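Mon 25 April

Workshop notebook, protest reading project

Picking up from where Hajar left off in February, because her last page ends in the middle of a thought about silence and I have been turning it over ever since. She wanted to know whether a person reading quietly in a public place counts as a protest if no one in the room recognizes the book. I still think it does, but I'm less sure than I was before this morning's session, and Irén has been needling me about it (kindly, with pastry).

We went through the clippings on the Gradska library sit-in again, the one where the readers took every seat in the council gallery and simply turned pages until closing. The local paper said there were 300 of them. Dindo went back to the sign-in sheets and thinks it was far fewer at any one time, with people coming and going in shifts, and I'd like us to say so plainly in the essay instead of borrowing the big number just because it sounds grand.

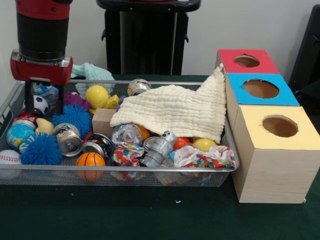 What struck me most was how differently the coverage treated the poetry readers and the novel readers. Of the 30 pieces Aurora pulled, 9 name a book at all, and every one of those names a poetry collection. She thinks a slim book photographs better and a headline writer can get the title in. I think there's more to it, something about poems being expected to mean business, but I haven't got the words for it yet and I talked far too long trying to find them. Sorry, everyone!

Ruba brought in the Slaoui interview, which I had only skimmed before and which deserves a proper sit-down. The part to copy out is where the organizer says she chose her book the night before, off her sister's shelf, and hadn't read past the second page. Lovely, and a bit awkward for our whole chapter on choosing.
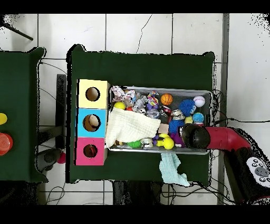 Draft two of the piece for Nudine is due to Irén by the end of the week. She wants it shorter by around 30 lines, and I know perfectly well which ones (the long wander through my own student days, goodbye). Dindo is asking Jiltora whether we can reprint the gallery poster.

Still open: do we name the readers who never spoke to the press? Ruba says no, Aurora says ask them first. I'm leaning toward asking. Hajar, if you see this before Thursday, please write your answer underneath, and press hard, your pencil is very faint.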